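Mattress care > Quilted and pillow tops
Thread: Dustpan and brush on a quilted mattress – does it do anything?

quillback_dan wrote:
My sister-in-law swears by going over the mattress with a little hand brush and dustpan every time she changes the sheets. She says a vacuum is overkill and wears out the stitching. I've got a quilted top, the puffy kind, and I don't see how a brush gets anything out of the seams. You'd just be pushing crumbs from one dip to the next, right? Also the mattress cost me $900 and I'm not keen on scrubbing it with something that cleans floors. Is this a real method or one of those things that gets passed around?

tamsin_ohio wrote:
It's a real method in the sense that people do it. I've seen it suggested in housekeeping threads for years. Does it work, though? Depends what you're trying to get off. Hair and lint, sure. Dust, no. Dust goes down into the fabric and a brush isn't going to call it back up.

Nafula Chege wrote:
I'm going to stick up for the brush. I keep a set just for the bed and it never touches the floor. I strip the bed, brush from the head end toward the foot, and catch what comes off in the pan. Takes me 10 minutes on a bad day. A vacuum with a hose grabs at the puffs on mine and makes a horrible noise, and I have to hold the fabric down with my other hand the whole time.

I never said it gets everything. It gets what I can see, and I do that part before anything else.

quillback_dan wrote:
What kind of stuff are you getting, though? If it's just a few hairs I could pick those off with tape.

Nafula Chege wrote:
Hair, lint, toast. Sequins when my niece has been over. She sheds them.

plainjane372 wrote:
Tape is better than either one. Wide packing tape wrapped around your hand sticky side out. No brush to clean, no pan to store. I don't understand why this is a thread.

tamsin_ohio wrote:
Tape on a quilted top only touches the high spots. Everything you want is in the stitching lines.

plainjane372 wrote:
Press harder.

hallcloset wrote:
Not picking a fight with anybody but the "separate brush for the bed" part is where this falls down for me. Who has the storage? I have one closet. And once it's in the closet next to the floor one, somebody in the house is going to grab the wrong one. I would bet money on it.

Nafula Chege wrote:
So mark it. Mine has pale bristles and the floor one is black, and that's enough for my household. A friend of mine ties a rag on the handle of hers. You'll know which is which.

quillback_dan wrote:
OK, so I looked this up and found a care page from Vitdale that says to use a "soft dry brush" on quilted covers. It does not say what counts as soft. The Mandow page says vacuum only. Two mattress companies, two answers, and I trust neither of them because both pages end by trying to sell me a protector.

morcombe_rd wrote:
The Mandow page also tells you to rotate the mattress every month. Nobody on earth is doing that.

tamsin_ohio wrote:
Rotating isn't that hard on a twin.

morcombe_rd wrote:
Mine's a king and I live alone. Next.

sweepsister wrote:
I'll write out how I do it, because I think people are arguing about different things. I was a brush doubter and I'm still a partial one. My set has light blue-grey bristles and a white pan with a strip of the same color along the lip, and the strip is the part that matters. A bare plastic lip rides up over the quilting and the crumbs go straight under it.

1. Strip everything off, including the protector if you use one. Open the curtains. You want light coming across the bed from the side so the bumps throw shadows and you can see what's sitting in them.

2. Pick up anything bigger than a crumb by hand before you start brushing. Hair ties, earring backs, pieces of whatever craft was going on. If you skip this you'll be flicking things onto the carpet and then you have a carpet problem.

Dustpan, brush and one sparkly little item on the quilting, which is the sort of thing step 2 is for:
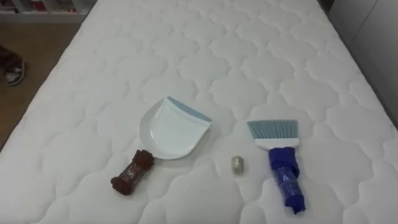
3. Set the lip of the pan flat and lean on it a little with your palm so it sinks into the padding. Brush toward it in short strokes. Long strokes fling things.

4. Go along the stitching with just the corner of the bristles. This is slow and dull. I do the top third of the bed properly and get lazier as I go down, and I've made my peace with that.

5. Empty the pan into a trash can you brought into the room. Don't walk it down the hall.

6. Vacuum with the upholstery tool on low. Yes, still. The brush is for the visible stuff and the vacuum is for the rest, and I don't buy that you can skip it.

quillback_dan wrote:
So the brush method is the vacuum method with an extra job in front of it.

sweepsister wrote:
Kind of? But if you go straight in with the vacuum you suck up the earring back, and I've been through enough vacuum bags with a pair of tongs.

plainjane372 wrote:
What IS the sparkly thing? A bead? Foil?

hallcloset wrote:
Could be either from the look of it. Cork-sized, silvery gold. That's going to rattle all the way up a hose if you miss it.

plainjane372 wrote:
And what's going on with the dustpan handle, is that fabric?

Nafula Chege wrote:
Looks like brown cloth, knotted up at the end. Same idea as the rag I mentioned, see? You'd never mix that up with the kitchen one.

morcombe_rd wrote:
I wouldn't put cloth on a cleaning tool. It's one more thing that gets dirty and then you're dragging it over the bed you just cleaned. Bare plastic you can rinse.

Nafula Chege wrote:
Cloth comes off and goes in the wash.

morcombe_rd wrote:
In theory it does. When did your friend last wash hers?

Nafula Chege wrote:
I'll ask her, but I think you've got me there.

tamsin_ohio wrote:
Back to the bristles for a second. Flat-trimmed ones like those are fine for a hard floor, but I'd want to know how stiff they are before I used them on stitching. Run them on the inside of your wrist. If it scratches, it'll fuzz the cover. I ruined a patch on an old Seneviratne topper that way and it pilled for as long as I owned it.

sweepsister wrote:
Fair, and I should have put that in. Mine are soft. Try a corner down by the foot first.

bedbugsno wrote:
If you are brushing a mattress because you're worried about bugs or mites, please stop reading this thread. A brush won't fix either one and if it's bugs you may be spreading them. Check the piping and the corners with a flashlight, and call someone if you find anything.

quillback_dan wrote:
Not bugs. Crackers, mostly. I have a five-year-old who watches cartoons in our bed.

bedbugsno wrote:
Then carry on.

hallcloset wrote:
Has anybody compared these? Brush one half, vacuum the other half, see what's left? Everyone in here is very sure of themselves, me included, and I haven't seen one person test it.

plainjane372 wrote:
Left side tape, right side brush. I'd watch that.

quillback_dan wrote:
Fine, I'll do it. Saturday, July 25, 2026 is our next sheet day, if my wife doesn't get to it first. I'll split the bed down the middle, brush on my side, vacuum on hers, then run a clean damp white cloth down both and see which one comes up dirtier. No tape. Sorry, Jane.

tamsin_ohio wrote:
Damp, barely. Don't go soaking the quilting, it takes forever to dry out in the middle.

morcombe_rd wrote:
Your side and her side won't start out equally dirty. The kid has to have a favorite side.

quillback_dan wrote:
He does. It's mine. I'll split it head and foot instead.

morcombe_rd wrote:
He eats at the head end though?

quillback_dan wrote:
I'll do it in strips. Will post when it's done, or in August when I remember.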